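The Second Arm Costs More Than the First

When Malsha Uddin drew up her first equipment budget at Seneviratne, a contract packer with one plant outside Narden, she put the arms at the top of the page and gave everything else a single line marked "extras." By May the extras had passed the price of one arm.

"I had priced the parts you see in a brochure," she says. "I hadn't priced the table, or the spare fingers, or the hours."

Uddin's plan called for two arms working on the same bottle, one to hold and one to deal with the cap. Kasun Weerasinghe, who handles purchasing, asked whether a fixed clamp could do the holding for a tenth of the money. For a single bottle size it could. Seneviratne packs samples for several drinks companies, and the sizes change from order to order, so the second arm stayed in.
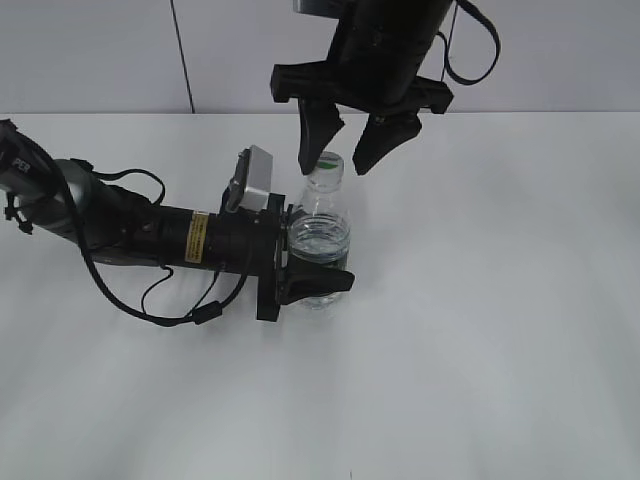
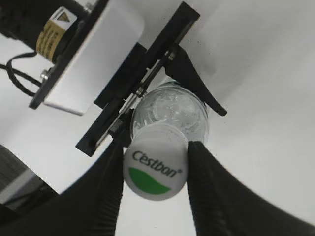 The quotes came from two suppliers, Lolia and Windent. Lolia was cheaper on the arms and charged separately for grippers, cables and wrist cameras. Windent sold the whole set but wanted a yearly service contract. Weerasinghe put both on one sheet and worked them out over 3 years, which brought them within 25 dollars a month of each other. The company went with Lolia, mainly because replacement fingers could be ordered singly.

Fingers are now a regular item. Uddin budgets for about 3000 grips between changes and keeps a spare pair in the drawer. She also pays for bottles. Thin plastic dents, and a dented bottle behaves differently the next time it is picked up, so the trials use new ones by the case.

The largest line she missed was staff time. Each new bottle shape takes an operator away from other work, and for the first 3 shapes that meant most of every Tuesday. It is now charged to the project at the normal hourly rate.

Her advice to other small plants is to get the cable lengths in writing, ask who pays freight on a returned gripper, and leave the arms until last when filling in the sheet. Next year's draft has no line for extras. It does have one for a third wrist camera, which Weerasinghe has not yet approved.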